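Genivaldo Cavalcanti makes me wait for the bread. He's pulled two loaves out of the oven at Nudola, the little bakery he runs under his own apartment, and he won't cut either one until they cool. So we drink coffee and talk, and I try not to stare!

"I burned everything the first February," he tells me. "The oven was older than me and it had moods." He'd been driving a delivery van for 18 years before that, and he still gets up at 3, only now it's to feed the starter (her name is Guerra, and yes, she has a birthday).

I ask if he misses the road. "The radio, maybe. I sing more now, but the radio was better."

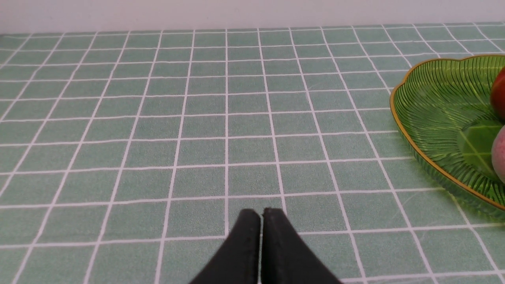 On flour, and being stubborn

He paid $2950 for a secondhand mixer and then hardly touched it for a year, which his sister still brings up at dinner. "I like to feel when the dough is ready. With the mixer I was guessing." These days it does the sweet rolls and he does the rest by hand.

What about people baking at home? He shrugs. "Use less flour on the table than you want to. Everybody is scared of sticky."

Then he finally picks up the knife, and I stop taking notes for a while. I went home with the heel of the second loaf in my coat pocket.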